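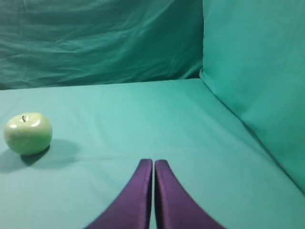

Aitana Vallejo wrote to me that her timer kept forgetting its program every time she swapped the battery, and she'd like this section to say so up front. Fair enough! The Skelelik does lose its settings if the battery is out for more than 30 seconds, so have the new one unwrapped and ready before you pull the old one.

Setting up your Skelelik drip timer

1. Shut off the faucet and screw the timer on by hand. I never use a wrench (I cracked a collar that way my first June with it).

2. Push in the filter washer, mesh side toward the faucet. If it falls out when you tip the timer, press harder around the rim.

3. Hold SET until the clock blinks, then turn the dial to the right hour. Watch the AM/PM dot, it's tiny.

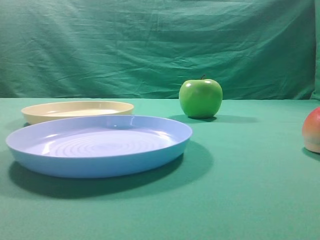

4. Pick your start time. Mine runs at 8 in the morning, before the fruit trees get the full sun, and the Fendale apples seem very happy with it.

5. Choose how often it runs. I'd start with every three days and check the soil with a finger.

6. Open the faucet slowly and look for drips at the collar. A drip usually means the washer is crooked, so go back to step 2.

Caution: bring the timer indoors before the first freeze. Water left inside will split the valve, and the warranty doesn't cover it.
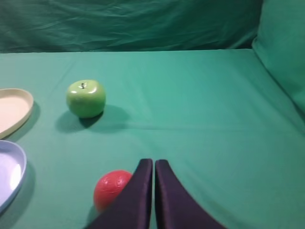 Green apple, stem up.

Note: the manual button overrides the program for one run only. After that it goes right back to your schedule.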